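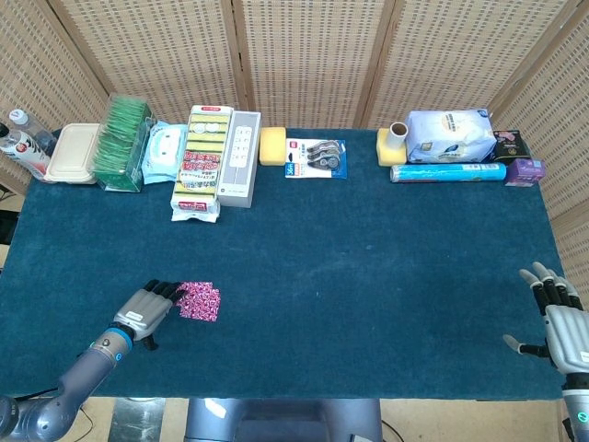 A folding screen and a teal tabletop, with a little pink-and-purple packet on it.

Hello again, and thank you to everyone who wrote in about the last letter. I read every one, even if my answers are slow (I still owe Yatziri Cuevas a proper reply about her balcony, sorry Yatziri!).

So this month I want to talk about dividing up a room without building anything, which has been my whole summer. We moved my sewing things into the front room in June, and my husband still wanted somewhere to sit and read in there, and for weeks we just glared at each other across a pile of curtain lining. The room is long and skinny with windows at one end only. A real wall would have turned half of it into a closet.

First we tried a bookcase. Too heavy, too dark, and the back of a bookcase is a sad thing to look at while you eat lunch. Then I hung a curtain from a ceiling track, and that looked pretty good until I opened the window and the whole thing came floating over my ironing board.

What finally worked was a folding screen. I had always thought of them as something in an old movie, with a robe tossed over the top, but I'm completely sold now. Woven ones are my favorite, the kind with small openings, because the afternoon light still comes through and you don't feel shut in. Mine has five panels and came from Gruta, the secondhand place behind the bakery. I paid a lot less than the 400 dollars I had seen on a new one the week before, and I may have done a small dance in the parking lot.

A few things I learned the slow way. Don't open a screen out flat — it will fall over, and it will pick the moment you're carrying coffee. Keep a good zigzag in it. Measure the height of your windows before you shop, and take the tape with you. If you have wood floors, stick felt on the feet right away. I waited, and now there are 2 scratches by the door that I cover with a basket.

For dust, Guadalupe Maldonado told me to use a dry paintbrush, a soft wide one, and go top to bottom. She has had hers since before her kids were born and it looks great. I tried the vacuum first and pulled a strand loose, so listen to Guadalupe.

I'm still deciding about December, when the tree usually goes right where the screen is standing. Maybe the tree goes behind it? Maybe I sew in the kitchen for a month. If you have a long skinny room and have solved this, please write and tell me how.

Next time: the button jar, and what I found at the bottom of it.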